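Paper Folding and Crease Memory
Group report by Loubna Helmy and Lindalva Godoy
20/02/2021

Our question was whether a sheet that has been folded once folds more easily along the same line the second time. We used green paper torn by hand, so no piece had four clean edges. We made 95 folds over 12 sessions.

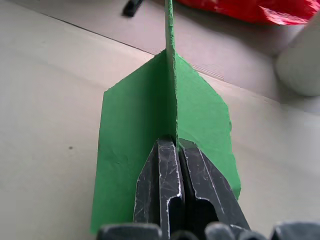 Each sheet was folded, opened out flat on the table and folded again. We wrote down whether the second fold followed the first crease or wandered off it. Torn edges made this harder to judge - there was no straight side to line up with, so we measured from the crease itself.

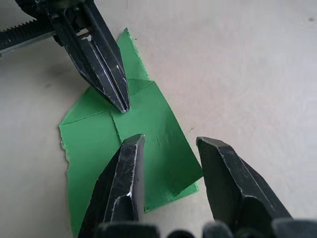 Flaps were the main problem. A sheet with two creases crossing often lifted at one corner, and we had to decide if that counted as a fold. Hanane Kabbaj checked our notes in October and asked us to record lifted flaps in their own column, and we went back and did that.
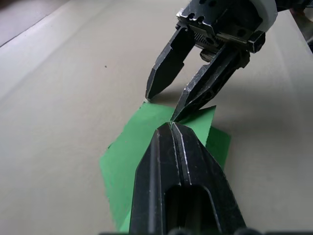 Figure 3. Green sheet with torn edges and one flap standing up in a point.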